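Search this book Search

Chapter 4: Why We Sleep Badly in New Places 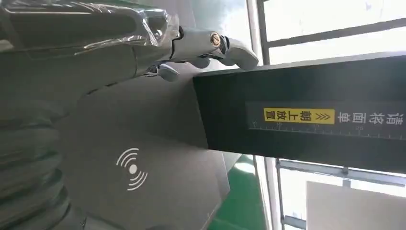

I once spent 16 nights in a rented room in Barell, and I slept well on maybe the last three. The bed was fine! The street was quiet, I was tired, and I still woke up at every creak in the pipes. When I complained to my old teacher, Aušra Adomaitis, she laughed and asked me which side of my brain I thought had been awake.

I figured she was teasing me - she wasn't. On a first night somewhere strange, one half of the brain tends to sleep a little more lightly than the other, and it keeps an ear out for odd sounds. Sleep researchers call this the first-night effect. For years they mostly treated it as a nuisance and threw out the data from night one (I'll come back to that in Section 4.2, where we read a sleep chart together).

We'll start with the stages of sleep, then move on to noise, light and habit. Before you read on, jot down how you slept the last time you were away from home, and keep the note handy. You'll need it for the exercise on page 119.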